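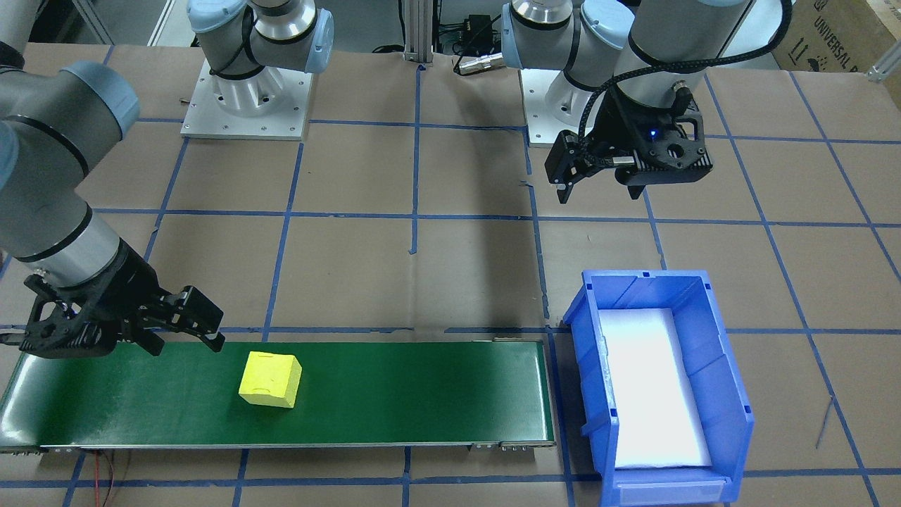
Moving your presets to a new computer in Stilleo

If you've been using Stilleo for a while, you've probably built up a nice pile of presets, and the thought of losing them when you switch computers is enough to spoil anybody's afternoon. Don't worry! The whole job takes me less time than a pot of coffee, and I'm slow.

Step 1. Save a bank on the old computer

Open the preset browser, click the little arrow next to the bank name and choose Export Bank. One bank holds up to 91 presets, so if you're a collector like me (I have 4 banks, mostly pads and one very silly organ), you'll need to do this once for each. Give every file a name you'll still understand in March.

Step 2. Copy the files over

A USB stick is fine, and so is a shared folder if you have one set up. Keep the banks together in one folder, and please leave the originals where they are until you've heard everything play on the new machine.
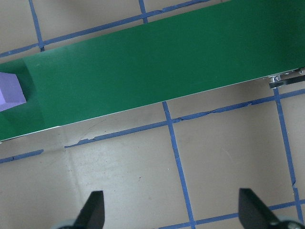

Step 3. Import and rescan

Install Stilleo on the new computer, start it once, then close it again so it can make its own folders. Drop your banks into the User folder, open the program and click Rescan. Give it 30 seconds or so if your banks are big. My friend Colette Lemaire clicked it over and over and ended up with doubles of everything, so one click, then hands off the mouse!

If a preset loads but sounds thin, check that the Drurnach reverb is installed too, as it comes in a separate download.

Written by Agathe Pons | Contact | © Skendow Audio | Back to top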